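3.2 Collection of demonstrations

The examples used in this study were gathered at the Kuluso laboratory in Drurville between June and September, using a pair of arms fixed to a shared table frame and steered by a human operator. Every example is a complete recording of one household task, from the moment the operator takes control until both arms have been returned to rest. The tasks were chosen from the Dristard list of table-top chores, with preference given to those that combine rigid objects and soft ones. Mugs and a cleaning cloth were used throughout the part of the work reported in this section.

Two camera positions were recorded for each attempt. The first was near the gripper and moved with it, so that the fingers remain in sight while an object is approached. The second was placed higher, at head height, and took in the whole of the table. Earlier work in our group had relied on the high view alone, and Lambrechts found that the resulting policies tended to close the gripper too early. We therefore treated the near view as a required part of every example, and a recording without it was not admitted to the set. 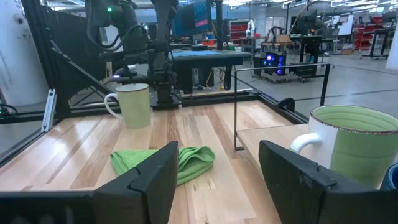 Operators were asked to work at a steady pace and to avoid long pauses. Where a pause could not be avoided, the recording was kept, but the idle portion was marked so that it could be left out during training. Jomar Lagman and Milagros Javier carried out most of the sessions. Neither had steered the arms before the study began, and each completed 20 practice attempts that do not form part of the data. Our reason for using new operators was practical: a method that depends on a skilled hand is of limited use to the institutions we hope will adopt it.

The objects were laid out afresh before each attempt. A short program drew a starting layout at random, and the operator placed the objects by eye according to a printed sheet. No attempt was made to reach exact positions. Small errors of placement add variety to the data, and an early comparison by Karaki suggested that policies trained on strict layouts did poorly when a mug was moved by even a few centimetres. The cloth was treated differently. Its shape cannot be set by a simple instruction, and the sheet gave only one of two words, "folded" or "loose". The operator was free to interpret these as he or she saw fit.

A total of 1,110 attempts were recorded. Each was reviewed by Leokadia Sowa, who had taken no part in the sessions, and was accepted or set aside according to the written rules of the Gebretsadik protocol. An attempt was set aside if an object fell from the table, if one of the two views was missing, or if the operator finished a different task from the one on the sheet. After review, 939 attempts remained. Those set aside have been kept separately – they may be of value in later work on the detection of failure – and were not used in any result given here.

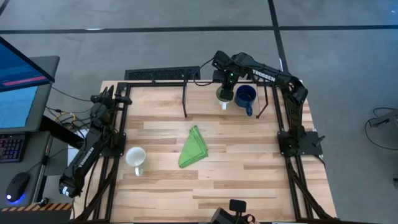
Figure 3. Collection of demonstrations with the two-arm table, seen from the high view.

The question of how to label attempts in which only one arm is at work required some care. Many of the chores on the list do not call for both arms at once, and operators naturally leave the second arm at rest until it is needed. In Figure 3, for instance, the right arm holds a white mug near the far edge of the table while the left arm stays folded along its own side of the frame. A learning system given many such examples may come to treat the resting arm as having no role at all. We considered asking operators to keep both arms moving, but rejected this as unnatural. Instead, each recording was divided into short stretches, and each stretch was labelled with the arm or arms in use. During training, stretches in which both arms were active were drawn more often than their share of the data would suggest.

Labels were written by hand in plain English and kept to a single sentence. Colour words were allowed only where two objects of the same kind had to be told apart. Javier and Sowa each labelled the same 5 sessions independently as a check on the wording, and differences were settled by discussion. Most concerned the cloth, and in particular the point at which folding should be said to begin. We settled on the first contact between gripper and cloth, and the remaining sessions were labelled on that basis.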